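Lista de distribución: personal de operaciones, Oltalico
Asunto: Re: Puesto 3 de preparación de cajas – reparto de tareas

Estimados compañeros:

En respuesta a la consulta que se reproduce a continuación, la Dirección de Operaciones confirma lo siguiente.

> ¿Qué ocurrirá con quienes preparamos cartón en la nave de Plilley cuando Clunavex quede instalado? ¿Se mantiene el turno de tarde?
> Delegación de personal, nave de Plilley

El turno de tarde se mantiene. Las 87 personas adscritas a la nave conservan categoría y horario. La manipulación del cartón pasa a las pinzas; el control de calidad y la atención a incidencias siguen a cargo de la plantilla, con 2 personas por puesto. La formación, impartida por Tzavaras, comenzará en octubre y computará como jornada. 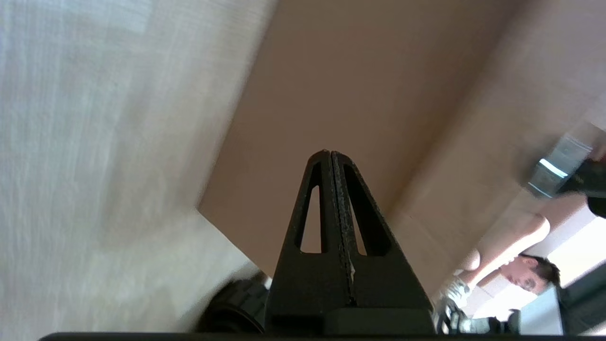 Pinza de dos dedos junto a un panel de cartón, sobre la mesa de trabajo.

Las observaciones sobre el nuevo reparto – incluidas las relativas a pausas y rotación – pueden remitirse a esta lista o a la extensión 802.

Atentamente,
Dirección de Operaciones
Oltalico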